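## Notes from the mending table

Hello again, and welcome to September. The kettle's on, the evenings are drawing in, and I have a pile of jumpers next to me that I promised to finish in June. So this month I'm writing about stitching, and mostly about the plain old business of closing up a hole in something you still want to wear.

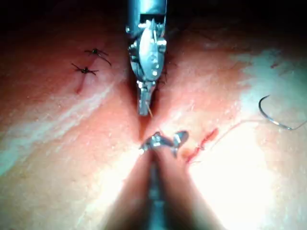
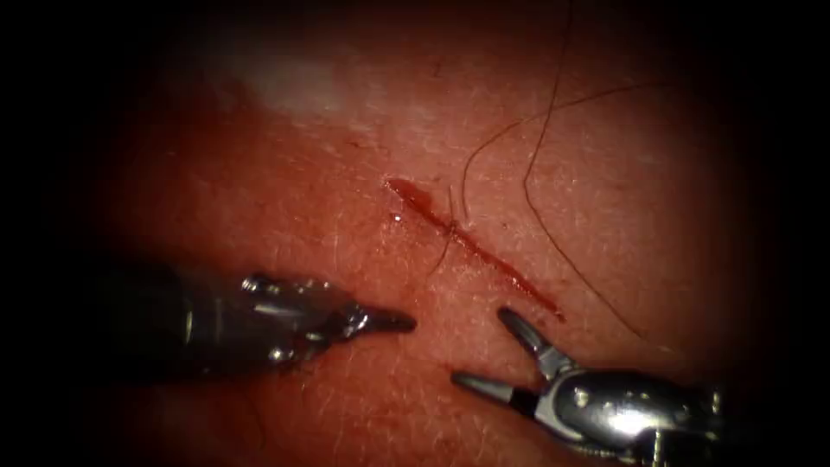
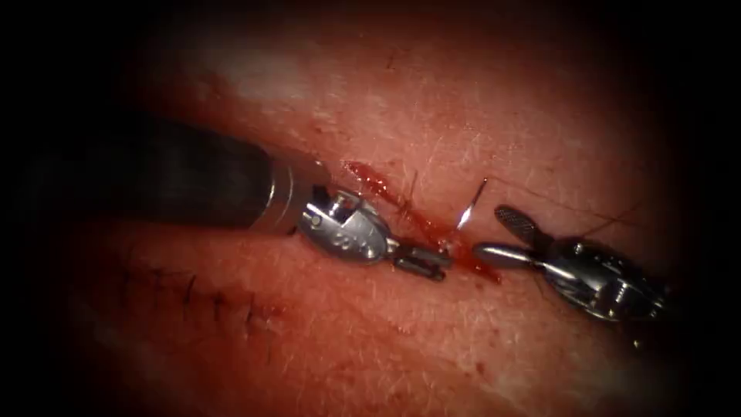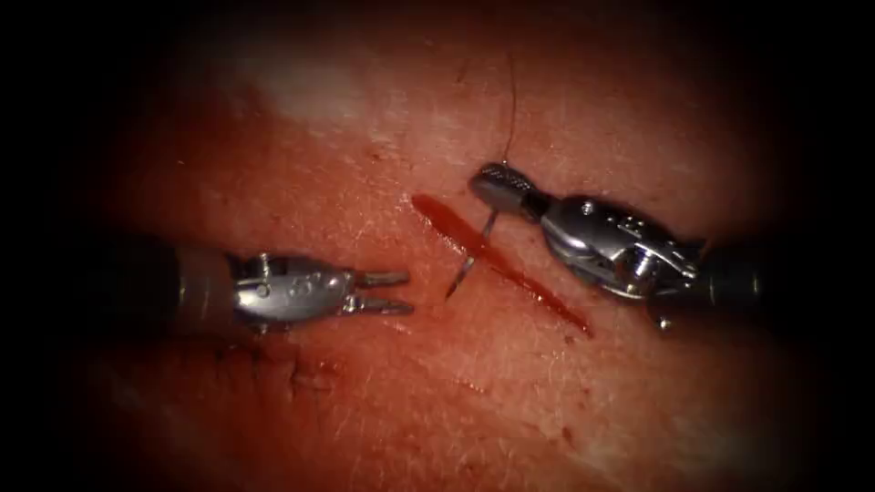 **Pei-shan Hsu**
*Mending table organiser and newsletter editor*

I learned to sew from my aunt, who had one needle she liked and wouldn't lend it to anyone. She taught me ladder stitch before she taught me running stitch, which I gather is the wrong way round, and I've used it more than anything else ever since. If you've never tried it, you take a little bite of cloth from one side of the split, then a little bite from the other side directly across, and you keep going back and forth so the thread makes rungs. Then you pull gently and the whole thing closes up. I still get a small thrill from that pull!

The mistake I see most often on Friday evenings is thread that's far too long. I know why we do it – nobody likes rethreading – but a piece as long as your arm will knot itself before you're halfway. Elbow to fingertip is plenty. Wax it if you have some. The second mistake is pulling each stitch tight as you go, and then wondering why the seam has puckered like a prune. Leave them a bit slack, do five or six, then draw them up together and smooth the cloth flat with your thumb.

Coats are a separate matter. Somebody brought in a lovely old Sjöberg overcoat last month with the lining torn right under the arm, and we had a long chat over it about whether to patch or stitch. I was for stitching. I was wrong, as the cloth had gone so thin along the tear that it wouldn't hold a thread, and we ended up putting a piece of an old pillowcase behind it. You can see the pillowcase (small blue flowers) if you lift your arm up high enough. The owner says she's been waving at buses more than she needs to.

I've had a few questions about thread, so here goes. For everyday cotton I buy the Tolitz reels from the market, number 506 if you want the grey that goes with nearly everything. It's a bit fluffy but it's cheap and it doesn't snap. For jeans you want something heavier, and a proper thick needle, and possibly a thimble, though I can never find mine. Please don't use the thread that comes in hotel sewing kits for anything except an emergency button.

Wool darning will get its own evening soon. Kunasach have given us a bag of yarn ends, all sorts of colours, and I've been through it and pulled out the moth-eaten ones. There's a mustard in there I've got my eye on, so be quick.

A few bits of housekeeping. We're in the upstairs room at Wavgate until the end of the month, and the door code has changed, so ring me or knock loudly. The lamps are better up there but there's only one socket near the table, so if you want to bring a sewing machine let me know first. We have 13 chairs. If you're coming late you might like to bring a cushion.

And would whoever took home the good scissors with the orange handles please bring them back. I'm not cross. I've been cutting thread with the kitchen ones and they smell of spring onion.

See you on Friday, any time after seven. Bring whatever has a hole in it.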